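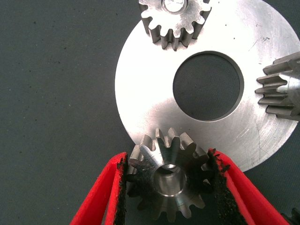 A pinion held between the padded fingers, with the disc behind it.

Features > Workshop Floor > Robots
Filed under: Machine Care

The pads go first. I'd been at Histitz for maybe ten minutes, coat still on, when I was told this, and I must have heard it another 5 times before lunch. You can buy the nicest arm in the world and what you'll spend your mornings fussing over is a bit of black padding the size of a postage stamp.

I'd come to see Ladar, a two-armed cell that spends its days putting small gears round a metal disc. Histitz makes drive units for greenhouse vents (somebody has to!) and the workshop is a former dairy behind the station in Plaka, all drains and high windows. I expected a cage and flashing lights. What I got was a table with a dark cloth over it and an arm coming in from either side, and two people with mugs arguing cheerfully about cable ties.

The cloth was my first daft question. It's there so the gears don't skate about when they're put down, and it doesn't throw glare back at the cameras the way the bare table did. It gets shaken out at the end of every shift, because swarf loves fabric, and it goes back on with the folds showing. I was told off, nicely, for trying to smooth it.

Then the fingers. They're red, thin and a bit bendy, so they give when they close on something, and the pads are stuck on the inside faces where they meet the metal. Now, gear teeth are not kind to padding. They nibble. You get little fibres sticking out, then crumbs, and then one day a pinion goes in at a slight lean and the whole afternoon is spent wondering why. The house rule is to change them every 674 picks, a number that came out of one very boring week with a clipboard and has been defended fiercely ever since. Old pad off with a plastic scraper, wipe, new pad on, hold it closed for 2 minutes. I had a go and got mine crooked.
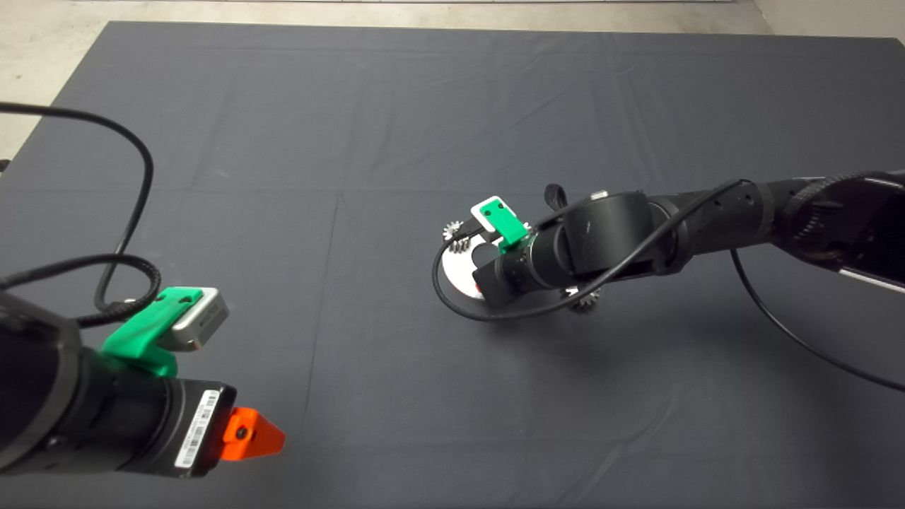
Both arms over the cloth, each with its camera on a green bracket.

After the pads come the cameras. Each arm carries a small one near the end, on a green printed bracket, and I rather fell for those brackets. The first batch was ordered from Yuen, a print shop two streets away, and the colour was whatever happened to be on the machine that day. They've stuck with it ever since, partly because a green bracket is easy to find when it's rolled under a bench. If one gets knocked, even a touch, the arm is sent back to look at the disc and the view is checked against the hole in the middle. That takes around 29 minutes if you don't rush it, longer if you do.

And cables, oh, the cables. Too short and they tug at the camera when the wrist turns, too long and they flop over the work. I'd have tied the lot down. The crew prefer a lazy loop, and they run each arm slowly through its whole reach with a hand near the stop button, watching for anything that catches. It's done on Monday mornings before the first tray comes out, with the radio on.

I asked what they'd change. A second set of fingers, ready padded, hanging on a hook by the door. They're on order.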